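Mugs, Bins and Other Small Things
7/28/19
by Yupin Phromma

So I've been promising a gallery of the mug shelf for ages, and I finally sat down with a pot of tea and wrote the captions. If you're new here, I collect mugs (plain ones mostly, the kind you find at the back of a thrift store), and the collection has gotten a bit out of hand. I'm up to 36 in regular use, not counting the ones in the garage, and yes, I do rotate them!

Most of this batch came out of the Flumdale flea market, which has moved to the old bus depot and is so much better for it. There's shade now, and a man selling coffee that's worth standing in line for. I went with Azadeh Dehghan, who has a good eye for glazes and a terrible habit of picking up the exact thing I was reaching for. We agreed years ago that whoever touches it first gets it. She's faster than I am.

My rules haven't changed much. I like a handle I can get more than one finger through, a rim that isn't too thick, and a color I won't get tired of in a month. Chips on the bottom are fine. Chips on the rim go to the garden and get a succulent – I have a whole windowsill of those by now, and the plants seem perfectly happy.

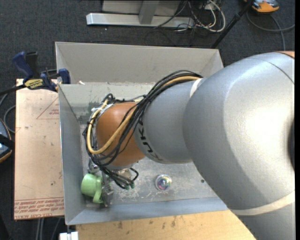

Green is the color I always come back to. I grew up drinking out of my grandmother's green cups and I think it just stuck! Dark greens look handsome on a shelf but they make tea look like pond water, so I lean toward the pale ones, and light green like the mug lying on its side in the bin is about as close to my ideal as it gets. I like that curved handle in the same green too. So many makers switch to white or brown for the handle, and I never quite understand it. A pale green also gets along with everything else in the cupboard, even my loud orange Rojanasak bowls, and those get along with almost nothing.

A few people wrote in after the last gallery to ask how I store everything. I keep the everyday ones in shallow bins and the nicer ones on the open shelf by the stove. Bins are great if you don't overfill them. I put down a folded dish towel first, lay the mugs on their sides with the handles all going the same way, and stop at one layer. I did try two layers once, when we moved to Drurkenholm, and lost a lovely speckled one that I'm still sad about.

Tea stains were the other big question. Baking soda and a damp cloth, a little patience, rinse, done. For the stubborn ring at the bottom I leave it overnight with warm water and a spoonful of the soda. Please don't use steel wool, it scratches the glaze and then the stains come back faster than ever.

Thanks to Abdelghani El-Sayed for the box he left on my porch in January (11 mugs, all wrapped in comics pages, which I read before I unwrapped anything). Four of them are on the shelf already and the rest are waiting for a good wash.

I'm hoping to get to the Dirkau market next, if my car cooperates. If you've been and know which end of the hall has the kitchen stuff, leave me a comment, and tell me what you're drinking out of this week!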